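Subject: Re: [closavdale-students] Double major vs. major plus minor, and the practicum question

Hi all,

I've been meaning to answer this one all week and finally have a quiet evening, so apologies for the length. I love this topic!

A list member wrote:

> I'm finishing my second year at Closavdale in social work and I
> keep going back and forth on adding criminal justice as a full
> second major. My advisor says a minor would be plenty. I want to
> end up in victim services, maybe court advocacy, maybe a shelter,
> I don't really know yet. Has anybody here done the double? Did it
> slow you down? And can one practicum count for both programs or
> do you have to do it twice? The handbook is no help at all, I've
> read that page until my eyes crossed.
>
> Also, is Fedach still taking students in the fall? Their site
> says one thing and the placement office says another.

I did the double (social work and criminal justice, finished in May) and I would do it again tomorrow. Your advisor isn't wrong that a minor is plenty for getting hired. When I was applying, the job listings mostly wanted a bachelor's in a "human services field" and a pile of supervised hours, and that was it. But the second major got me into courses I couldn't have taken otherwise. The victimology seminar was closed to minors when I was there, and it changed what I wanted to do with my life. Before that class I thought I was headed for probation work. After it I signed up for advocate training the same week.

Did it slow me down? One extra term. Part of that was my own fault because I put off statistics. Both programs require it, and they do accept each other's version, but you have to take it before the upper-level methods course and that only runs in spring. If you haven't had it yet, put it on your fall schedule right now and build everything else around it. I mean it!

On the practicum, yes, one placement can count for both. The form is number 817, and it lives on the registrar's page and not on either department's page, which explains why you couldn't find it in the handbook. You need 2 signatures, one from each department, and they both have to be there before the placement starts. I had a classmate who got hers signed a week in and had to file a petition that dragged on until finals. Take the form around in person if you can. The criminal justice office is on the upper floor of Kennedy, and the person at the front desk there will walk it down the hall for you if the chair is in.

The catch is that your learning contract has to cover goals from both programs. Mine had court accompaniment and records work on the criminal justice side, and intake and case notes on the social work side. My site supervisor was happy to write it that way once I showed her what each department was asking for. Bring her a draft. Supervisors are swamped and they'll bless you for it.

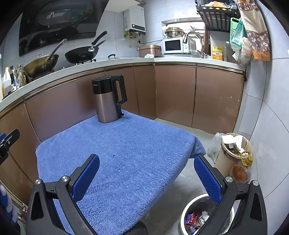
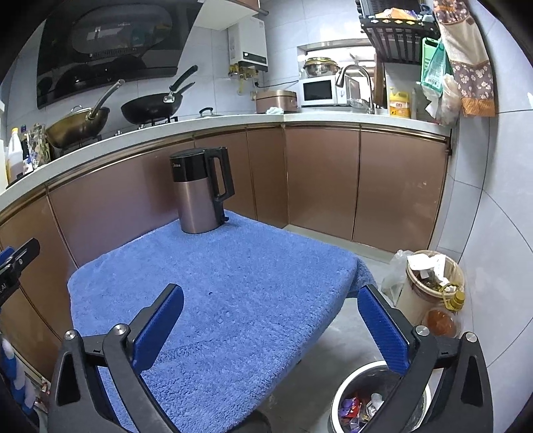
Now Fedach. They were taking students for fall when I talked to them in March, and I think the mixup is that they changed how they run it. It used to be that you applied through the placement office. Now you apply to them directly and the placement office only confirms it afterward, so the office has them listed as "not participating." Email the intern coordinator and ask for the fall packet. The background check is slow, so get going on that even before you have an interview.

I can't say enough good things about that place. I did my hours there and they treat students like colleagues from the first day. You shadow for the first part, then you start taking the easy calls with somebody listening, and by the end I was sitting with people at the courthouse while they waited to give a statement. A lot of that work is just waiting with someone, and I was surprised at how much I liked it. You learn which hallway is quieter, where the vending machine is, which clerk will tell you the truth about how far behind the docket is running.

If Fedach fills up, look at Otden too. It's smaller and farther out, and you'll want a car because the last bus leaves before evening group ends. They do more housing and legal referral work and less court. People who want shelter work tend to be happier there, and since you said you're not sure yet, you might ask each place if you could come by for an afternoon. They both let me do that. Otden also does its volunteer orientation on a Sunday, which was a lifesaver with my work schedule.

A few smaller things, in no order.

The paperwork for the double major itself is easy. You declare the second one with the registrar and that's the whole process. You can drop it later without any penalty, so if you're leaning toward it, declare now and get the registration priority. The worst case is you go back to a minor with more than enough credits.

Check your financial aid before you add a term, though. Mine was fine, but the state grant has a limit on total semesters and transfer credits can count against it in weird ways. Go ask, and get the answer in an email.

Take the crisis communication elective if it's offered. It's listed under communication and hardly any of us knew it existed. I used that class more than any other in my first month on the job, mostly for phone calls.

And please keep up with your own reading log or journal or whatever your practicum class asks for, even on the weeks when it feels like busywork. Some of what you hear on placement is heavy. I went back and read mine before my first interview and had so many real things to talk about, all with the identifying details already taken out like they teach you.

I still have my old learning contract and the filled-in 817 with the private parts blanked out. Write me off list and I'll send both. Same goes for anyone else reading who is in the same spot. If somebody has gone through the practicum with a different site and gotten the dual credit, please post, I only know how it worked at mine and I'd like to hear if the county offices are as easy about it.

Good luck! I'm so glad you're looking at this field, we need you.

P.S. The victimology seminar has a waitlist every single time. Get on it anyway. Two people ahead of me dropped before the second class and I got in.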